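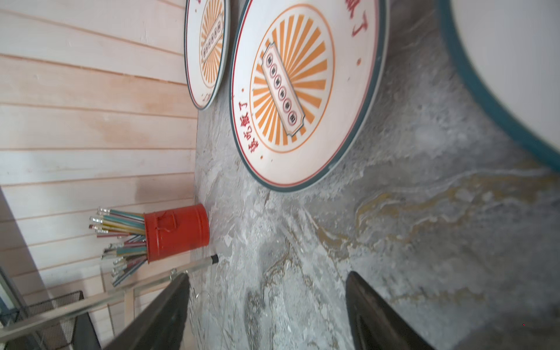
Features > Food & Home > Eating Out

The Slow Return of the Shared Lunch

Plandomska, half past noon. Rain. A line out the door at Clullora already, and most of them office people, coats still on. They want lunch. A proper one, sitting down, with whoever happens to be on the next chair.

Five years ago this street ate at its desk. Sandwich, keyboard, crumbs. Then Haruto Imai took the old shoe repair place and put in one long table. 20 seats, one dish a day, no menu to speak of. Soup on the side if there's any left.

"People asked for takeout boxes the first week," he says. "I had none. So they sat."

They kept sitting. Nikolaidis opened two doors down the next spring, beans and greens and big pans of baked fish, same idea. Florus followed, smaller, louder, better bread. Prices stay low becuase the choice stays small. Less waste, fewer cooks, quick turn.

Not everyone's a fan. Strangers' elbows. Somebody's phone call. One regular at Florus brings a newspaper and holds it up like a wall, which seems to work fine.

But the talk, when it comes, is good. Rents, knees, a lost cat. Two people at Clullora swapped apartments over a plate of dumplings, Imai swears it's true.

Plates are whatever turns up. Flea markets, closing sales, somebody's aunt. Not everything matches and he likes it that way.

In November he adds an evening sitting, 2 nights a week. Stew mostly. Come early, teh bench by the heater goes first.

We use cookies to improve your visit. Accept | Manage settings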